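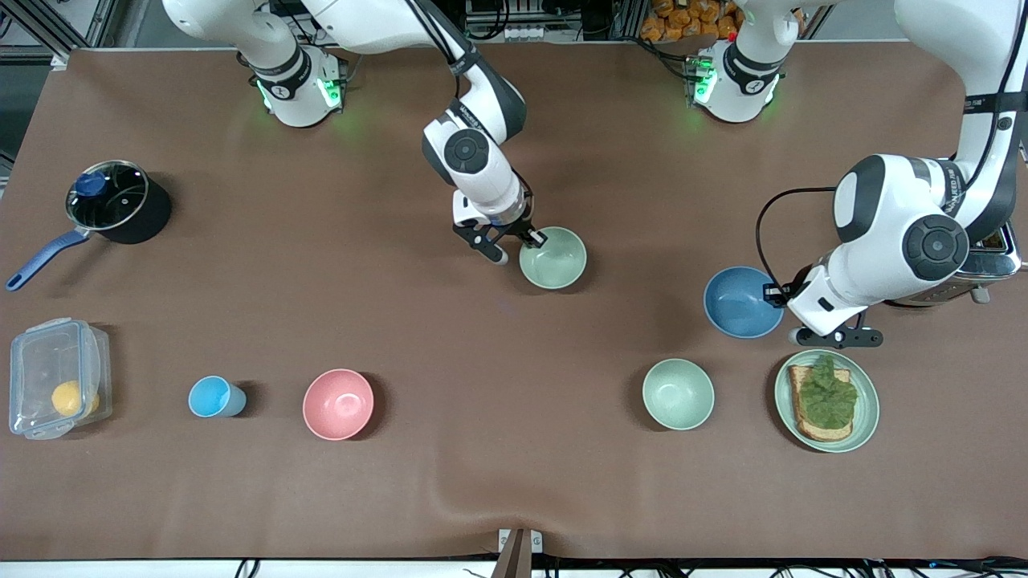
The two-arm kitchen table at Gusska, with the right gripper at a green bowl.

Heikki Mustonen had promised me a full afternoon with the grippers when I signed up for the December visit, and I got one! Gusska takes up the back half of a long building, and the first thing past the coat hooks is the kitchen table, with bowls, a saucepan and a piece of toast with lettuce on it laid out under a pair of white arms. I could have stayed right there until closing.

The people at Gusska are comparing fingers from two suppliers, Diridero and Tirkard. Both kinds bolt to the same wrist, so you can swap one for the other with a hex key and be running again before your coffee cools. Benito Segura let me do a swap myself (I dropped a screw, he had spares).

Bowls are harder than I expected. The rim is the only sensible place to take hold, and it curves away from you in two directions. Benito's test is 100 rim grasps per finger set, always with the same bowl. The Tirkard set had lost 20 bowls by the end of its run. The Diridero set was only 63 grasps in when I arrived, so I won't call a winner, but I liked its softer pads very much.

Then came my turn at the controls. Hyun-seo Hyun runs the Zheng controller, and she keeps two speed settings on it, one for guests and one for herself -- the guest one is plenty. You learn fast that coming straight down on a rim works better than sneaking up from the side. My first three tries were awful. The fourth felt wonderful.

The wrist cameras got a long session of their own. Ramiro Bravo and his sister Macarena disagree about exposure time: he wants it short and will put up with a darker picture, she would sooner add lamps. We tried it both ways at full travel speed, and I'm with Macarena.

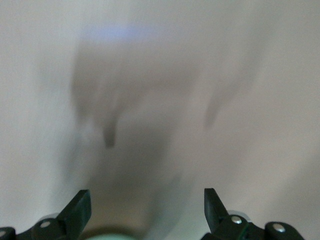
Does a wrist camera replace the fixed one over the table?
They do different jobs, so Gusska records both. The fixed view tells you where the arms are, and the wrist view helps with the last bit of the approach.

Visits start at 2 p.m. and you sign up by email with Heikki. Wear shoes you can stand in, and ask for a go at the bowls.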